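Questions and answers for guests, Jurnari holiday flats, Mosville

When can I arrive and when must I leave?

You can enter your flat from 4 in the afternoon. On the day of departure we ask you to leave before 9 in the morning. If your train comes earlier, write to us the day before and we will see if the cleaning can be finished sooner. In the summer months this is usually not possible.

How do I get the key?

The key is in the small box beside the street door, Bühler Street 116. We send you the code by e-mail when the rest of the payment has come in. Please turn the numbers of the box after you close it, otherwise it stays open.

Are towels and bed linen included?

Yes. Each guest gets one big towel and one small towel, and the beds are made when you arrive. Towels for the lake are not included, please bring your own. For stays longer than nine nights we change the linen one time without extra cost.

Where can I buy food?

The bakery at the corner opens early and has also milk and eggs. For a bigger shopping there is the supermarket on the road to Wurow, which you reach on foot or with the bus number 2. The shops in Mosville do not give free plastic bags, so it is good to carry a cloth one with you. On market mornings the farmers sell by the piece and prefer coins.
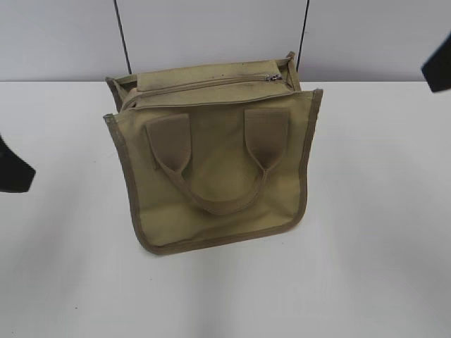 Can I bring my dog?

One dog is welcome in the flats on the ground floor. Please tell us when you book. The upper flats stay without animals, as we have regular guests with allergies.

Is there parking?

We have four places in the yard and they cannot be reserved. If they are taken, you can park free of charge behind the church. Please do not stop in front of the gate of the neighbours, also not for unloading.

What should I do before I leave?

Wash the dishes, take the rubbish down to the yard (glass goes in the green container) and close all windows. The beds you can leave as they are. Please look also in the drawers and clear the table tops, many chargers are forgotten there. Things which we find are kept until the end of November and we can post them to you if you pay the postage.

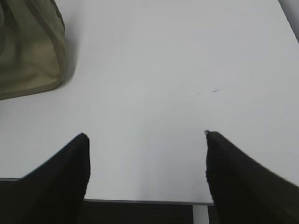

White table top

Can I cancel my booking?

Until four weeks before arrival you get back the full amount. After this we keep the deposit, unless we find another guest for the same dates.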